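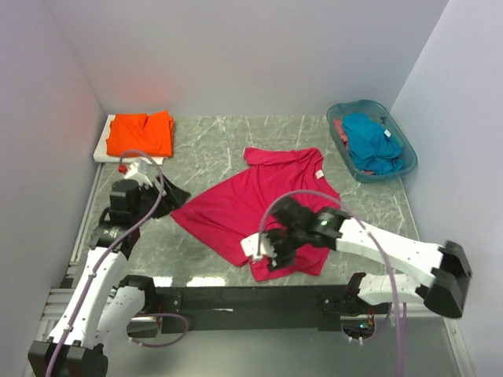

Folding T-Shirts for Shelf Storage
Household Guidance, Cidmont Residents' Service

Residents are asked to fold all T-shirts before placing them on the shared linen shelves. The method set out in this guide suits short-sleeved cotton shirts in adult sizes.

Preparing the shirt
Clear a flat, smooth surface larger than the shirt. Lay the shirt face down and draw out both sleeves. Bunched fabric along the hem should be lifted by its edge and pulled gently toward you until the side seams lie straight. Smooth from the collar downward with the flat of the hand. The label inside the neck is a convenient guide to the center line.

Folding
Bring one side in toward the center, and turn the sleeve back on itself. Repeat with the other side. Fold the hem up to the middle of the shirt, then fold once more to just below the collar. Turn the shirt over so that the collar faces up.

Stacking
Place each finished shirt on a stiff board at the back corner of the table, clear of the working area. A board 40 cm long is sufficient for most sizes. Stacks may then be carried to the shelf without losing their shape. Limit each stack to 20 shirts.

Bright colors should be washed separately before first use. Shirts that are still damp must not be folded.

Questions regarding shelf space may be addressed to Margit Csizmadia at the service desk.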